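发件人：Rostgate 厨房组
收件列表：zadodmont-kitchen
主题：Re: [zadodmont-kitchen] 沥水架和洗碗机的分工，2 号厨房
时间：21:40

前一封信里的问题分开回复，引文保留原文，其余部分删去。

> 我们这边（Satavthorpe）的水槽上也铺了卷帘式沥水架，结果它几乎一直铺着，
> 洗碗机反倒经常半空就开。想问三件事：
> 一，沥水架上的东西多久清一次，有没有规定；
> 二，塑料杯放上层还是下层，说明书写得含糊；
> 三，洗碗机拉开以后，水槽下面的柜门还能不能开，你们那边是怎么量的。

先答第三条，因为它决定前两条怎么做。

我们这段台面长 1,676 毫米，水槽和洗碗机共用，没有岛台。柜体是 Lambrakis 五月装的，当时图纸上洗碗机紧挨水槽柜，后来在两者之间加了一条 20 毫米的封板。这条封板在图纸旧版里没有，如果你们拿到的是旧版，请先向 Lambrakis 要更新后的立面图，再量尺寸。量的时候门要放到底，碗篮拉到止点，从碗篮最外侧的钢丝量到柜门拉手的外沿。只量门板会得到偏大的数，因为拉手是凸出来的。

我们量到的净距是 118 毫米。柜门能开一条缝，够取洗涤块，不够把垃圾桶整个拿出来。结论是倒垃圾要在装碗之前做，这一条已经写进 2 号厨房的收尾顺序。
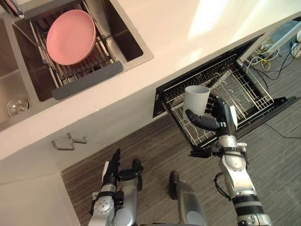
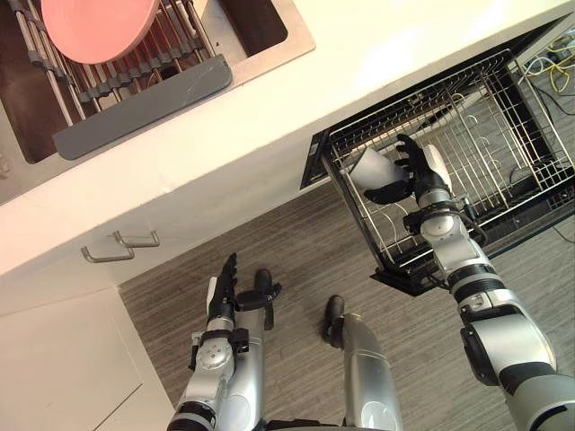
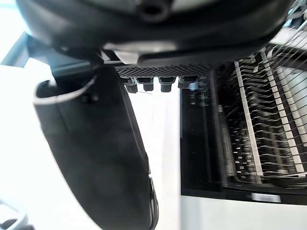
第二条，塑料杯。我们的规则是看杯子本身有没有标注，有标注只限上层的一律放上层，没有标注的按材质和壁厚处理，薄壁的手洗。下层靠近加热管，轻的杯子还有被水流顶翻、杯口朝上积水的问题。杯子从台面往碗篮里送的时候，多数人是正着拿的，像第一张里下层碗篮上方那只白色塑料杯，杯口略微外翻；松手之前必须翻过来，杯口朝下，靠在两排立齿之间，不要套在单根立齿上。外翻的杯口比直口的稳，但占位也宽，隔一排放一只比较合适。如果下层已经有大盘，杯子就不要再往盘子背面塞，喷臂打上来的水会被挡住。

装篮顺序供参考：盘子先进，从里往外；碗斜放，开口朝向喷臂；杯子最后。装完用手拨一下喷臂，能转满一圈再关门。刀具不进机器，木柄的也不进。

第一条，沥水架。没有按小时的规定，只有一条：洗碗机启动前，架子上的东西要过一遍。脏的进机器，已经手洗过的擦干归柜。第二张里靠台面里侧的那只粉色圆盘就属于需要判断的一类，单独搁在架子上，后来的人看不出它是洗过的还是等着洗的。我们的办法是分区，沥水架后半边只放洗净的，前半边只放待装机的，中间用灰色垫子隔开时，垫子算前半边。分区以后返工少了一些，没有做过统计，只是值班的人反映如此。

架子本身的维护也顺便写在这里。金属杆和塑料连接件的交界处容易积水垢，卷起来的时候看不见，要摊平了用软刷顺着杆的方向刷，再用清水冲。钢丝球会在杆上留下划痕，不要用。铺的时候两端都要压到水槽边框上，一端悬空时放重锅会整片滑进槽里。需要用整个水槽时把架子卷起来竖放在台面角落，不要搭在龙头上。

关于“半空就开”：我们以前也这样，原因是碗篮里没有固定位置，前一个人放两只碗就把一排占满，后一个人以为满了。后来在柜门内侧贴了一张装篮图，画明大盘、小盘、碗各从哪一排开始。图是按我们这台的立齿间距画的，型号不同不能直接套用，建议你们自己把空碗篮拉出来画一张。

> 另外封板缝里掉东西怎么办？我们掉过一把小勺。

封板上口我们打了一道透明硅胶，没有再掉。打胶前要把缝里的碎屑吸干净，胶面压成斜的，便于擦拭。已经掉下去的东西要拆踢脚板取，踢脚板是卡扣固定，从靠洗碗机的一端往外拉。洗碗机下面的踢脚板是另一块，有螺丝，不要硬拽。

还没有定下来的一项：水槽柜门的拉手要不要换成嵌入式。换了净距会增加，具体多少取决于拉手型号，Lambrakis 还没有给报价。收到以后转发到列表。Satavthorpe 如果已经量过自己那边的净距，请连同量法一起发过来，只给一个数没法比较。

--
Rostgate 厨房组
列表退订及归档说明见 zadodmont-kitchen 首页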